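Wastside packing room, hand-held gripper stations
Walk-through checklist, September, with comments

1. Walkways clear, cords taped down
OK. Two stands moved back from the bench.

2. Edges and pinch points on the grippers
Action needed. Jaws are unguarded. Skirance's sheet says "low force", with no figure given. I'd like the figure.

3. Finger pads sound
Action needed. Check the top rim of every pad at start of shift. Anything peeling gets changed, not taped.

4. Wrist and shoulder load
Not OK. Packers used to fill baskets with their hands. Now they do it holding a tool, up to 300 picks a shift, so that the machines can learn it. Three people reported sore forearms by Friday. The trial plan calls this "light duties" — I don't.

5. Rest breaks
Partly. Rostered every 55 minutes, skipped when the count is behind. Who is watching the count, and why is it on the wall?

6. Work surfaces clean, bags and loose items kept off the floor
Partly. Red marks to be wiped up.

7. Staff told what the recordings are for
Not OK. Waltraud Bühler asked whether her hours change once the arms arrive. The answer was a brochure from Jollalmont.

8. Stop procedure posted
OK, though it's at the far door and in small print.

Basket and bag work:
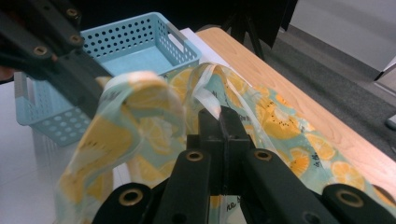
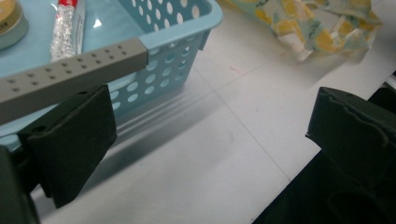
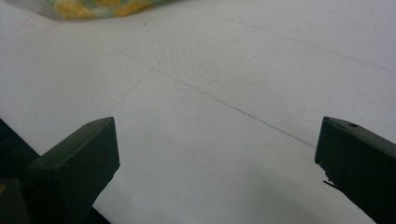
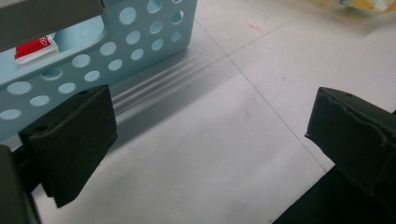 Rahel Rüegg

The right pad in the second and fourth photos is rough along its upper rim. Replace before next use and note it under item 3. Items 4 and 7 stay open until I have something in writing from management, and I won't sign off on more stations before then.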